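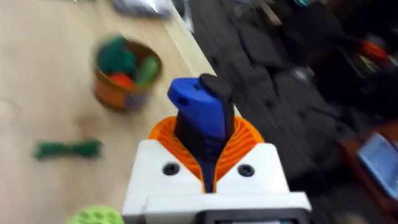
Wrist view, robot gripper with the orange ribbed fingers. Bucket and rope toy on the wood floor at left.

Equipment list, spring budget: fingers, spares and table time
Monday, January 7, 2019
3 min read

Replying to the Trultemora request from before the break, quoted here in part:

> We need a number for the second bench by the end of the week. Our
> draft has two arms, one gripper each, and no spares. Segers quoted
> 2,637 for the gripper package with mounting hardware. Can we drop
> the soft fingers and put the same hard ones on everything? It would
> save a line and we would only stock one part.

I would not drop them. The sorting task uses whatever fits in the toy bucket: rope toys, balls, the long green piece. A hard flat finger is fine on anything with two parallel faces. On knotted rope it pinches one strand and the rest swings. The ribbed fingers spread the load, and they take an odd-shaped part without a new grasp plan for each one.

They do wear. Budget for three sets per gripper per year. The ribs go first, near the notch, and a set with torn ribs still closes, so the fault shows up as a drift in grasp success before anyone sees it on the part. Put inspection on the monthly sheet.

On the 2,637: check what the package covers. The Segers quote I have from last year lists the body, one set of fingers and the screws. The adapter plate was a separate line, and so was the cable. Starnton includes the plate but has a lead time of 14 weeks. If the bench has to run in April, that rules them out unless the order went in already. 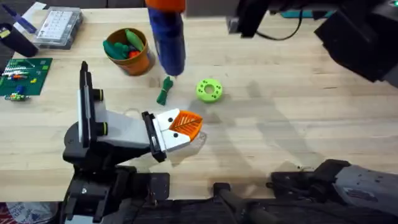
Table setup, left arm with the white fingers on the orange leaf-pattern piece. Second arm at right.

The white fingers are the ones I would stock as the common part. Thin, flat pieces are where they do well – a low approach and a short closing distance. For the table work alone your single-part plan holds.

Other items missing from the draft:

- Table. Light wood is acceptable, but long shadows across the work area cost us more relabeling than any gripper fault did. Add 900 for diffused overhead lighting and treat it as part of the bench.
- Cable management. Anything hung over the table needs a fixed bracket and enough slack that the loop stays out of the arm's reach.
- Storage. Boards and small parts end up on the same table as the task objects. A shelf is cheap and belongs in the furniture line.
- Objects. Buy duplicates of every toy on the first order. Loltemum changed the color of one item between batches and we had to split the data.

My suggestion is hard fingers on both arms for the table, one soft set kept on the floor unit, and the spares bought with the first order so shipping is paid once. Please send the revised sheet to the list and leave the old one in place – the totals in it are referenced from the maintenance plan.

I have not priced a service contract. If someone has a current figure from Segers, post it with the response time, as the two tiers differ mainly in that.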